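The Garkby Gauge

Station log, Garkby weir. Keeper: H. Oral.

December. Level at 6 in the morning, 358 centimeters. Level at noon, 358 centimeters. The float was free in its well and the chain was not snagged. Hülya Oral wrote both figures in the book and initialed them.

The river had not held one level for a full day in the time she had kept the gauge. It rose with rain at Grurkham and fell when the mill at Tatine opened its gates. A change of 4 centimeters overnight was ordinary. She cleaned the contacts, reset the pen arm and read the staff on the wall by eye. It agreed with the float.

On the second day she telephoned the district office. Talha Ghauri asked for the serial number of the recorder and whether the clock was running.

"The clock is running," she said.

"Then it's the float."

"I read the staff too."

He told her to send the chart. She cut it from the drum and laid it on the bench. The ink line was straight from one margin to the other, and thinner than usual.

Procedure

The manual covered a stuck float, a silted intake and a frozen well. It did not cover a river that stayed where it was. She followed the section on silted intakes. She closed the valve, drained the well, removed 5 buckets of mud and opened the valve again. The water came back up to 358 and stopped.

Vesna Babić, who had kept the gauge before her, still lived across the road. Hülya took the old books over in a feed sack. They read them at the kitchen table until the lamp needed filling.

"I had this once," Vesna said. "I wrote down different numbers."

"For how long?"

"Until it moved."

She found the page. The entries went up by one and down by one in very even handwriting. Hülya closed the book and asked for something to eat. Vesna put out a plate.
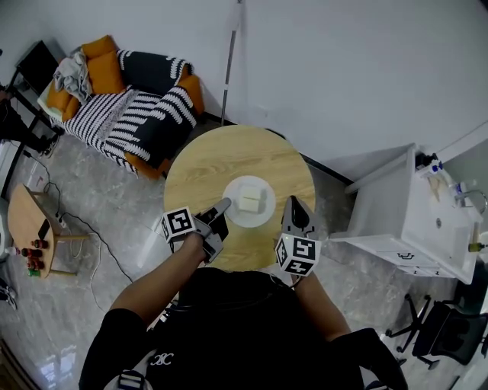
Entry

On the sixth morning Hülya went down before light. She read the staff twice. Upstream the mill gates stood open and the water went through them loudly, as it should. At the weir it was level with the same scratch in the paint.

She wrote 358. Under remarks she wrote: float free, clock running, observed by eye. Then she turned back to Vesna's old pages and initialed nothing, and put a new chart on the drum.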